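Gilchrist Desk Items: data card

Version 3
Maintainer: Gertraud Hubmann
Last revised in June

Summary

Gilchrist Desk Items is a set of 1709 still pictures of ordinary desk contents: books, paper, trays, writing tools and small office supplies. Each picture comes with a plain text record that lists the items that can be identified in it and how they lie in relation to each other. The set was put together for work on item naming, on reading print at odd angles, and on sorting a mixed desk into groups that belong together.

The pictures are divided into 53 groups. One group covers one arrangement of items. Pictures within a group resemble each other closely, so a group should never be divided between training and test material. The supplied split files respect this.

Contents of the archive

pictures/ - the stills, one folder per group
records/ - one text record per picture
splits/ - train and test lists, by group
vocab.txt - the item names in use
changes.txt - differences from version 2

File names carry the group number first and the picture number second. Numbers are padded with zeros. Gaps in the picture numbers are left from removed duplicates and do not point to missing files.

Record format

Every record is UTF-8 text with one field per line, a field name, a colon and a value. The fields are:

item - a name from vocab.txt
pose - flat, tilted, upright or unclear
support - what the item rests on, or unclear
print - transcribed text, if any can be read
print_lang - language of the transcribed text
cover_color - books only, main color first
note - free text, seldom used

An item with no legible print has an empty print field. A field that is missing altogether means the item was never checked for print. The two cases have different meanings and loaders should keep them apart. Older Stivance export scripts drop empty fields on write and should not be used with this set.

Item names

The vocabulary is kept short. A paperback and a hardcover are both "book", with the binding given in the note field where it is clear. "Tray" covers any open desk organizer, with or without compartments. "Paper" covers loose sheets only; a bound notebook is "notebook" even if the cover is missing.

Two items touching each other are recorded separately. A stack of books is recorded as one "stack" entry followed by one "book" entry for each book that can be told apart. If only a page edge or part of a spine shows, the book gets an entry with pose and support filled in and print left empty.

Transcribing book covers

Covers account for most of the print in the set. The rules are these:

1. Transcribe the title first, then the subtitle, then anything else that can be read without guessing.
2. Keep the original script. Do not translate and do not romanize.
3. Where a title mixes scripts, keep it as one string with no added spaces.
4. Mark an unreadable run of characters with a single question mark, regardless of its length.
5. Do not complete a title from memory or from a bookstore listing.

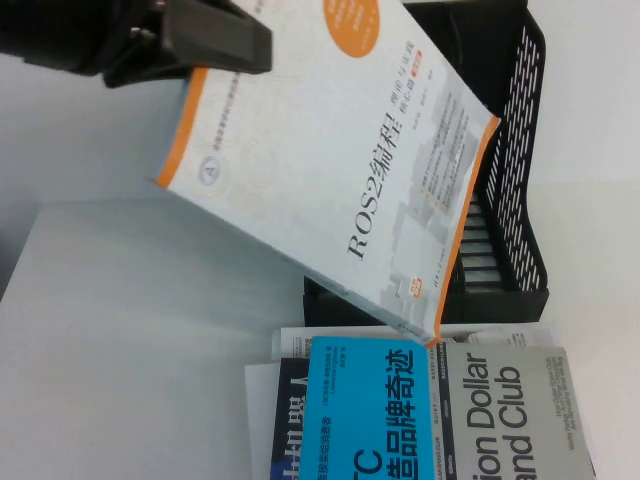
Rule 3 comes up often with programming books, where a product name in Latin letters and digits runs straight into Chinese text. ROS2编程 is entered exactly so, with print_lang set to "mixed". Fine print and publisher labels are usually too small to transcribe and fall under rule 4.

Direction of print is not recorded. A title that reads from bottom to top is transcribed in reading order, as if the book were turned upright. Users who need the angle will have to add it themselves; the Bralthorpe label tool can read the records and append a field without touching the others.

Cover color is given for the largest area first, then for any border or strip wide enough to name. A pale cover with colored side strips is entered as "white, orange" or similar. Gray-white shades are entered as "white" unless the gray is plain to see.

Known problems

- "Tilted" was used too freely in the earliest groups. Some of those items are lying flat and are only turned in relation to the picture edge.
- Black items against dark backgrounds have weaker records than the rest, black trays in particular.
- Support is often "unclear" for books near a stack, where the point of contact is hidden.
- Small print in Chinese was checked by one reader only.

Use with Grumora

The Grumora loader reads the set without conversion. Set the group key to the parent folder name, or the loader will shuffle single pictures and break the split. Blank print fields are passed through as empty strings.

Corrections

Send corrections to the maintainer with the group number, the picture number, the field and the proposed value. Changes to vocab.txt are held for the next version - changes to single records go in as they are confirmed.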